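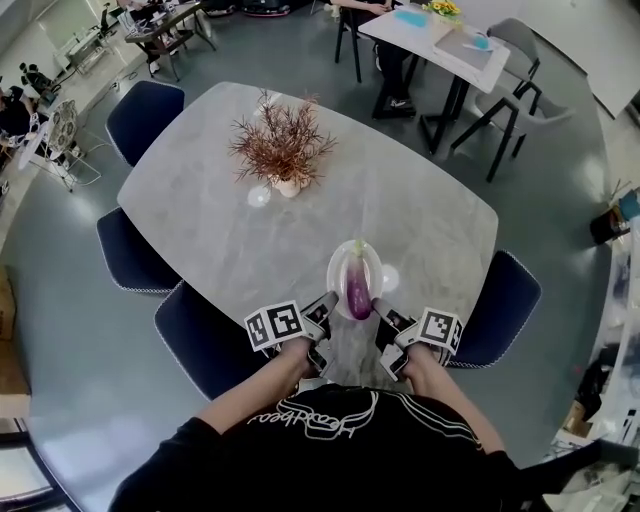

Hand-held Demonstration Station, Walk-through Checklist
Site: Brernon, demo room
Inspected by: Diễm Giáp
May 2025

Marked OK, FIX or OPEN. Comments are mine.

1. Marker cubes tight on both grippers, faces clean
OK. No play in either one. The sheet says "check regularly." I'd like to know what regularly means.

2. Gripper fingers open and close without sticking
OK on the left. FIX on the right, slow to open. The operator says you get used to it. The policy trained on it will get used to it too.

3. Operator seated, forearms free, no loose sleeves
OK. Short sleeves, nothing to snag.

4. Tabletop glare
FIX. The marble-patterned top is glossy and the ceiling lights come straight back off it. Treren's setup guide calls tracking "robust to normal indoor lighting." I asked for the test behind that sentence and got a brochure. Try a matte cloth, then compare tracking dropouts.

5. Work area holds task items only
FIX. Plate and eggplant are the task. The dry branch arrangement is not. I was told it adds variety. It sits in the same spot every session, so I don't see how.

6. Chairs clear of elbow travel
OPEN. Chair on the right is close to the right gripper. Pull it back before the next session.

7. Cables off walkways
FIX. Tangle at the base of the standing fan. Also on my last report.

8. Bystanders
OPEN. The rule says operator only while recording. Either enforce it or delete it.

9. Failed demonstrations kept and labeled
FIX. The log shows 835 demonstrations, 182 of them marked failed. The Voker export has none of the failures. Nobody could tell me who drops them.

10. Rest breaks
OPEN. The limit is 300 demonstrations per operator per shift. Where did that number come from? Wrists were not consulted.

11. Stop procedure for robot playback posted at the station
FIX. Not posted. "Everyone knows it" is not a posting.

Not cleared for playback on the arm. Recording by hand may go on once 2, 6 and 7 are closed. Recheck in June.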